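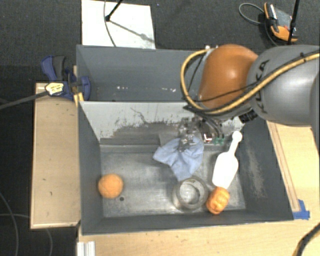 Re: Bottle share in October

Hi all,

Count me in! I can bring two bottles of the Carik smoked porter (the older batch, which I still think is the better one) and whatever I've got left of the Åberg sour. Is anyone driving past the Fellik shop beforehand? They had the spruce ale back on the shelf last week and I stupidly walked out without it.

On 22nd September Valter Tveit wrote:
> We've got the upstairs room at the Oltitz from seven. There's
> space for 16 of us, maybe 20 if people don't mind the window
> seats. Please bring something to pour and your own glass,
> as the pub wants theirs downstairs. Food is a tenner each.
> Do we want a theme this time?

Valter, I'd say no theme. Last time we ended up with five pumpkin beers in a row and I couldn't face one for a year. If people insist, how about dark and under six per cent? Some of us have a train to catch!

I'm fine with the window seats, and I'll have the pie if it's on. Shall I pay you on the night or before? Oh, and I've still got your bottle opener, sorry, it's in my coat.

Cheers,
Jo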